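Ticket 1477 – left gripper slow to let go
Project: Surndale laundry build
Status: open

Okay, so the left arm is being weird again. It grabs fine, but the open command lands 300 ms late and the right arm has already started its move. I swapped the Ngau driver board – no change at all.

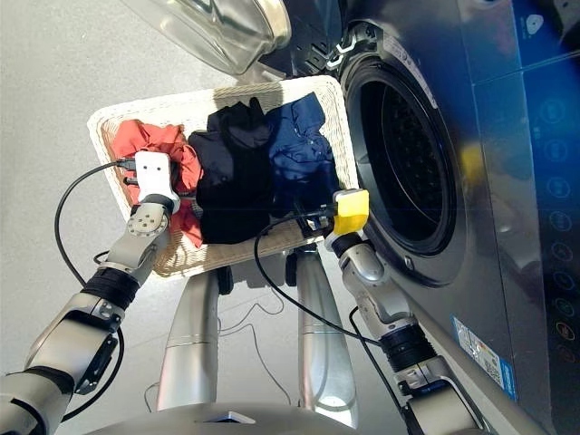
Left gripper (white) on the red-orange garment, yellow one by the drum opening.

Tried 2 so far: dropped the loop to 200 Hz, reseated the wrist plug. Still late! Next up is the left cable.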